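February 4, 2023

Bench 2, Donard pair. Deformables again, soft container task. Policy is Draton v3, retrained overnight on the merged set (681 demos, 332 of them bimanual). Rest are single arm, mostly from July, worse lighting, old gripper calibration. Still not convinced they belong in there but Hemant wants the comparison so they stay in for this round.

Aim for today: does adding the contact phase label help on soft things, or are we just making the loss curve prettier. Skanier baseline has no phase label, same demos, same seed, same number of steps.

Setup notes
– both arms homed and checked against the jig before starting. Left was out a touch on the wrist, re-zeroed.
– overhead exposure locked. Forgot this last time and it cost us a whole arvo.
– clutter left along the back of the table on purpose. We want the distractors. Don't tidy it!!
– gripper force cap lowered on both sides. Old cap was squashing the rim on soft containers and the policy had learned to rely on the squash.
– 77 trials per condition, start poses drawn from the Gazi sheet so they match accross conditions.

Phase label is dead simple. Three values: free, near, touching. Comes from wrist current plus a distance estimate, smoothed over a short window. Gaurav wrote the labeller, I only fixed the off by one at episode ends. Relabelled everything last night, took longer than the training did.

Pink case again for this block, it folds in a way the rigid bins don't and the opening is never quite the same shape twice.
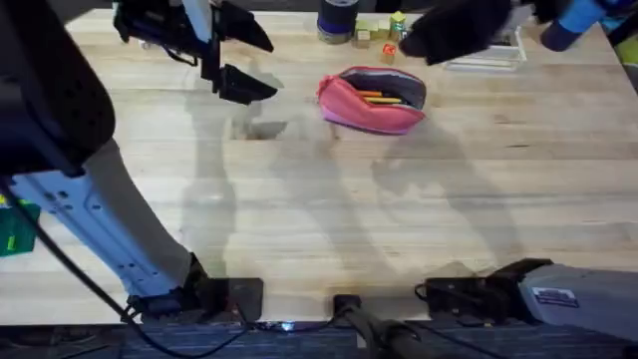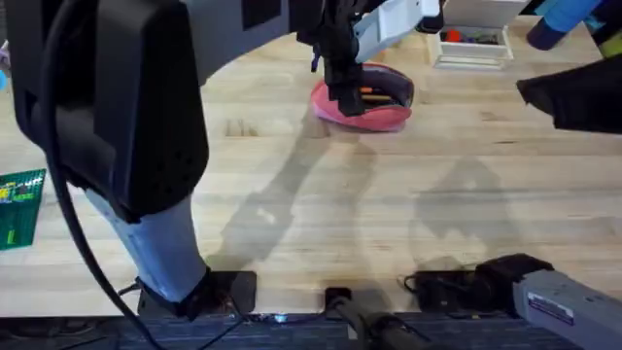 Results, first pass. Draton with phase label 72 of 77. Baseline well down on that, but I'm not writing the number here until I've been through the video, because the auto scorer was counting a few bumped-rim trials as fails and I think at least a couple were fine. Same rule has to go to both conditions. Rescore blind, tomorow.

What I noticed while watching:
– baseline hesitates at the rim. Comes down, stops, comes up a bit, comes down again. Looks like it's averaging two approaches.
– phase version commits earlier. Slower descent but one go at it.
– when the phase version fails it fails ugly. Label flickers between near and touching and the fingers chatter. Three of the five fails were this. Longer smoothing window might fix it, might also make it late.
– other two fails were the left arm getting too close to the right on the retract. Nothing to do with phase, the collision margin is too tight. Separate job.
– shadows don't seem to bother either of them. Was expecting trouble there, the arms throw big ones right across the middle of the table by midday.

Not sure how much of the gain is the label and how much is the lowered force cap. Both conditions ran with the lower cap today but the old demos were collected with the high one, so baseline might be getting hurt more by the mismatch. Need a third condition – baseline trained on the 332 only. Should've thought of that before I booked the bench.

Gaurav Bhatia read this over my shoulder and reckons the third condition won't settle it, as cutting to the bimanual demos changes the data size as well as the force mismatch, and a drop could come from either. His suggestion was to keep the full 681 and shuffle the phase labels within each episode. If the shuffled version does as well as the real one, the label is doing nothing and we're looking at some side effect of the extra input. Cheap to run too, no new demos. He also wants the wrist current logged raw next time, before smoothing, so we can see whether the flicker is in the signal or in his code.

Fair enough. Doing the shuffle first, 332-only after if there's bench time.

To do
– rescore both conditions blind (me, plus Hemant Tripathi on a subset for agreement)
– shuffled label run, same seed, kick off tonight
– raw current logging on, check disk space first, it filled up last time
– bump collision margin on retract, retest left arm only
– move old July calibration files out of the live folder before someone loads them again
– write down the force cap value in the config, at the moment it's only on the whiteboard

Bench is booked for us again in the morning, leave the arms powered but parked. Sheet with the start poses is in the top drawer.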